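Royalty share on stock vectors when two people made the file

By Jomar Abella, February
3 min read | 12 comments | 4 shares

jomar_abella
Hello all. I have a question about splitting royalties. Last year I made a set of word cloud vectors together with my friend Thérèse. I did the layout, she did the translations into 15 languages. We uploaded it on Skulembridge under my account, and we agreed by mouth that she gets a third. Now the set sells well and she asks for half. Is there a normal share for such work?

gitau.k
No normal share exists. You agreed on a third, so it is a third. Next time write it down before the upload.

NhyiraAckah
I do not agree with Gitau. Without the translations there is no product. A buyer who searches "thank you in many languages" is paying for the words as much as for the shapes. I would give half for new sets and leave the old one as it is.

gitau.k
Words like "thank you" can be found in any dictionary. The layout is where the hours go.

NhyiraAckah
Then please look at how many sets on Femau have the Arabic letters not joined and in the wrong direction. I reported four of them on Friday.

jomar_abella
Thérèse did find such mistakes in my first draft – two of them, I must admit. Does Skulembridge allow a split payment, or do I have to send her the money by myself?

e_waweru
Skulembridge pays one account only. Posness lets you add a second contributor with a percentage, but you must do it before the file is approved. After that the field is locked and support will not open it for you.
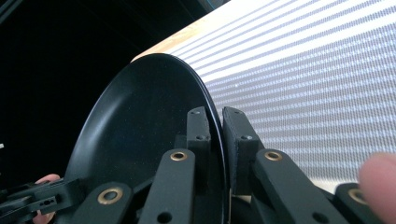
Also check the tax side. If the full amount arrives in your name, it may be counted as your income, including her part. I keep a simple sheet with the month, the file number, the amount and what I sent on to my partner. We both sign it every quarter. It looks too formal between friends, but we have had no quarrel in four years.

gitau.k
The sheet is a good idea. I still say a third.

jomar_abella
Thank you, Elibariki. I will offer her half for the new sets and put these on Posness. For the old one I will ask her what she thinks is fair.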